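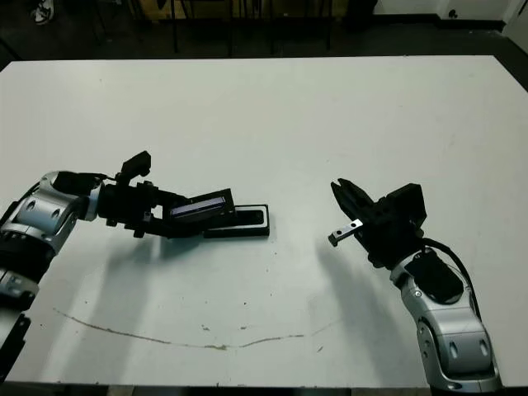 How do you get two arms to agree on where the table is?

Calibrate both arms to one shared frame on the table, and stop relying on the measured distance between their bases. Touch the same set of points with each arm, fit a transform from each base to those points, and have every target in your program expressed in the table frame. The details depend on your setup, so please post them.
– tablezero

Details from the original poster (ustoddale_robotics)

We are a student team at Ustoddale preparing for the two-arm handling event at Medina in May. The task is to pick up flat handheld devices, move them between the arms and set them down at marked positions. Each arm runs its own controller and the two are coordinated by a small program on top of Vement, version 9.

Each arm alone repeats well. If the left arm puts a phone down and goes back for it, it gets it. If the left arm puts it down and the right arm goes for it using the same coordinates, the right gripper is off by up to 5 mm, and the error changes with where on the table we are. Near the middle it is small. Toward the right arm's base it is worse, and the fingers come down on the glass instead of beside it.

We measured the base spacing with a steel rule and typed that in. The yaw of the right base is entered as exactly 180 degrees. Is this a calibration problem or a timing problem?

tablezero

Calibration. A timing problem would vary from run to run at the same spot. Yours varies by location and repeats, so it is geometry, and the 180 degrees is the first thing I would suspect. Half a degree of yaw over a reach of 500 mm is already more than 4 mm at the fingertip. A rule will not find that.

Procedure we use on a similar bench:

1. Put a pointed tool in each gripper and calibrate the tool tip first. Rotate about a fixed point in several orientations and check that the reported tip position stays put. If the tip is wrong, everything after it is wrong too.

2. Mark 8 points on the table, spread over the whole area you use. Fine crosses on tape are good enough. Do not put them all in a line or bunch them in the middle.

3. Touch every point with the left arm and record the position. Repeat with the right arm. Approach from straight above, slowly, from the same height each time.

4. Fit a rigid transform (rotation and translation only, no scale) from left to right. Look at the residual for each point as well as the average. One bad point usually means a bad touch. A residual that grows steadily toward one side means a tip error or an arm that needs its joint zeros checked.

5. Save the result as a file that both programs read. Delete the typed-in spacing so that it cannot be used by accident.

After that, check with a real device. Set it down with one arm, hover the other over it, and compare all four corners before you let the fingers close.
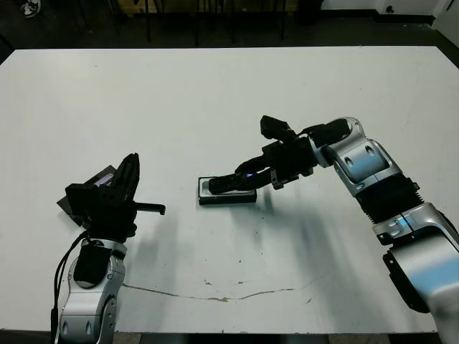
Keep the device at the same height and orientation for the first few checks, then start turning it. Errors in rotation hide when everything is lined up with the table edge.

One more point on height. Tabletops sag and are rarely level with both bases. If you calibrate only in x and y, the right arm can be correct in plan and still press into the surface. Fit all three axes and give yourself a small clearance on the way down.

jalgate_user

Just buy the Jalgate compliant fingers, they give a bit when you hit something. We never bothered calibrating and our phones are fine mostly.

tablezero

Compliance will cover a small error on a pick. It will not help with placement at a marked position, and that is what the event scores. Compliant fingers also shift the object slightly when they close, which then has to be measured as well. I would use them after calibrating, if at all.

benchnotes

Agree with the procedure above. Two additions from our club.

Bolt or clamp the bases before you start and put a witness mark across each base and the table. If a mark has moved, recalibrate. We lost most of an afternoon to a clamp that had crept.

Also record more than one handover. We run 20 transfers in each direction after every calibration and write down the final offset, left to right and right to left separately. If the two directions differ, look at how the device sits in the gripper. A flat device held by one edge tilts, and the second arm is then reaching for a surface that is not where the program thinks it is. Grip nearer the middle of the long side, or add a known tilt to the handover pose.

For direct handovers in the air, slow the receiving arm down for the last few centimeters and let the giving arm open only after the receiver reports force on both fingers. Vement has a wait condition for that – it is in the menu under I/O, not under motion.

ustoddale_robotics

Did steps 1 to 4. The right base yaw came out at 179.4. The left tool tip was also slightly off. Will run the transfers tomorrow and post the numbers for both directions.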